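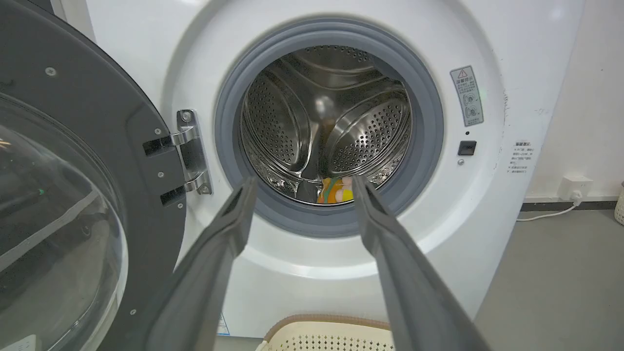 How often should the fingers on a laundry-handling gripper be re-zeroed?

Every morning before the first load, and again any time the fingers have been off or have bumped something hard. It takes a couple of minutes once you have the routine down.

Skikitz uses cookies to remember your settings. Accept | Manage

Gripper closes fine on the bench but drops small items at the washer

Posted by zukier_owner_sam

Hi all! I look after a single-arm laundry cell with a Zukier two-finger gripper, working a front loader. I love this little machine, but it has picked up a bad habit. On the bench it grabs a folded towel every time. At the washer it gets the big stuff out and then goes vague on the last few small pieces at the bottom of the drum. It closes, reports a grip, backs out, and there is nothing in the fingers.

I re-zeroed twice and swapped the cable for a spare. No change. The gripper has 400 hours on it and the pads are original. The wrist camera view looks sharp enough to me. Is this a pad problem, a camera problem, or am I missing something in the setup?

Tullio Parisi

Oh, I have been down this road, and it's a fun one to fix! My money is on the pads, with the camera offset a close second.

Start with the pads. At 400 hours they get a polish on them, and small damp pieces slide right out while a thick towel still holds because there is so much of it to squeeze. Power the arm down, take the pads off, and run a thumb across the contact face. If it feels slick, replace both sides together. I use the Birkett soft ones (part 226) and clean the metal underneath with a dry cloth first. Don't use fabric softener sheets to wipe anything down, I did that once and made it so much worse.

Then check "reports a grip." If your grip threshold was set on a towel, the fingers can close on each other and the controller is perfectly happy. Close them empty, write down the position, and set the no-object limit 5 steps wider than that. Mine was reading 107 closed empty and the limit had been left at the factory value, so every miss counted as a catch.

After that, redo the camera offset with the drum in place of the bench target. A shiny drum throws highlights all over the picture and the depth guess gets pulled toward them. Turn off any lamp that points straight in, put one plain dark sock at the bottom, and jog down until the tips just touch it. Save that as the drum floor height. I got almost every sock after doing this, and I was grinning like a kid.

Go slow on the first run and keep a hand on the stop button — the door glass and the rubber gasket are both easy to catch with a fingertip on the way in.

ulico_fan

had the same thing, tightened the wrist screws and it went away. maybe try that

Maureen Dunmore

Tullio's list is great and I would do it in that order. Two things to add from our Ulico cell.

Check where the washer is standing before you touch the offsets. A front loader walks a little when it spins, and ours had turned just enough that the approach path came in crooked. We put tape on the floor at the front feet and look at it each morning. If the machine has shifted, push it back to the tape and test again before changing any numbers.

Also make sure the door is opening to the same angle every time. Add a waypoint outside the opening where the arm pauses, fingers open, lined up with the drum. Ours used to cut the corner on the way in, and that pause made the whole approach so much calmer. Takes a second or two per pick and I'd never go back!

Please post what the empty-close number turns out to be. I'd love to compare it with ours.

Back to top | Contact the Skikitz help team | Copyright Skikitz Community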